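Home Older entries Newer entries Archive Contact

Sunday, February 2, 2025

Second reading this morning was Hebrews 2, verses 14 to 18. I was on the rota for it and used the Hindholm lectionary, which starts a half verse earlier than the pew Bibles. Two people followed along and lost their place. I will mark the start in pencil next time.

The sermon rested on one verb in verse 16. The older English has "took on him the nature of angels," with "the nature of" supplied by the translators. The Greek verb means to take hold of. Read that way, the verse says whom he helps, and the statement about his nature is left to verse 14. I checked this in Kershaw after lunch. He gives it 13 pages and ends up in the same place, with a reservation about the tense that I did not follow.
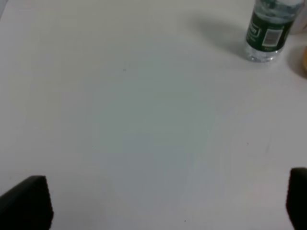 Gwendolyn Nguyen-Tran

Thắng Đặng disagreed at the door. His view is that verse 17 – "made like unto his brethren" – already carries the sense of nature, so the older reading loses nothing. I said that verse 17 begins with "wherefore" and has to follow from something. We left it there. He is lending me his Cavel, the June printing, which has the corrected notes.

Evening: Psalm 73, all of it. I have been stopping at verse 17 for years, where he goes into the sanctuary, and treating the remainder as an appendix. Verse 23 has the same idea as this morning: "thou hast holden me by my right hand." Different language, so no claim about vocabulary, but I copied it beside the Hebrews note.

Prayed for Nultik and the church there. Short, and distracted for part of it. Tomorrow Hebrews 3, first six verses, before work.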